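Reusing Foam Edge Protectors: What to Keep and What to Cut Up

Posted March 1, 2020

I have been sorting packing foam since January. It came out of two flat-pack deliveries and one secondhand lot from Culwood, and it had been sitting in the hall cupboard in three bags. The aim was to get it down to one bag of pieces I would trust around a shelf or a picture frame, plus a smaller amount of offcuts for filling gaps in boxes.

Materials

Most of the pieces are polyethylene, white or gray, and those are simple. They either spring back or they do not. The blue pieces take more time. They are foam over a layer of what looks like ordinary brown cardboard, and the two parts age differently. The foam can look acceptable from one side while the card inside has already given up.

I do not know who makes the blue type. The Culwood lot had a Stondo label on the outer bag, but Stondo sells several kinds and the label gave only a quantity, 66.

Checking a piece

I work on a white board ruled with a black grid. The grid is useful for two things: a straight reference for the long edge, and a quick look at how far a piece has gone out of line. A piece that lies along a line for its full length passes the first check.

The second check is the surface. Run a thumb along the long edges. Slight crumbling is cosmetic, though it leaves blue dust on anything dark. Slits and gouges matter more, depending on how deep they go and whether they sit near a corner.

The third check is the middle. Long pieces fail there because people fold them to fit a bag. A crease in plain polyethylene will often relax after a day or two under a book. A crease with card showing will not, and the fold becomes a hinge. 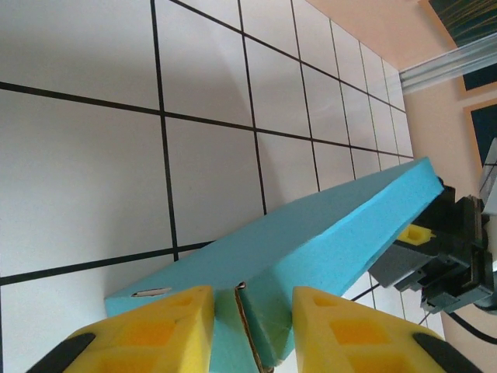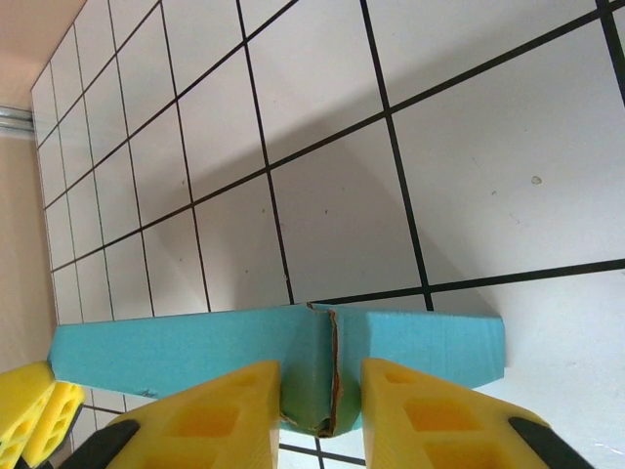
Blue foam with brown card exposed at the crease. It fails the third check.

Repair or cut

I tried three repairs on creased pieces over the winter.

Packing tape across the outside of the fold held for one trip up the stairs. It stops the crease from opening but does nothing about the card, and the adhesive pulls foam away when you remove it.

PVA glue worked into the split, clamped between two boards overnight, gave a stiff joint. The piece was straight again, but the glued section had no cushioning left in it. For an edge protector that defeats the purpose.

A splint of new card, glued along the back, was the best of the three. It took 18 minutes for one piece, not counting drying. A new pack from Ukesness costs less than my patience at that rate.

My current rule is to cut at the crease. Use a long blade, fully extended, and take several light passes. The card layer needs a separate pass, and a blade that has gone dull on card will tear the foam after it, so I snap off a segment every few cuts. Each half is then a short straight piece. Halves under 205 mm go in the offcuts. Longer ones go back in the main bag and get used on chair legs and drawer fronts.

Storage

Flat, unfolded, and not under anything heavy. The long pieces now stand upright behind the cupboard door in a Quan document tube with the lid off. The short ones are in a cardboard box on the floor. I had them in a plastic bag before, and they came out curved.

Keep the blue pieces apart from anything white. The dust does brush off, but it takes a while on textured fabric.

Disposal

Foam and card have to be separated here before the card can go in recycling. On the blue pieces the bond is strong and I have not found a clean way to do it. Soaking loosens the card after a few hours and makes a mess. For now the worst ones go in general waste, and I cut the rest down as filler. The next batch to go through is the gray corner blocks, which have no card in them and should be quicker.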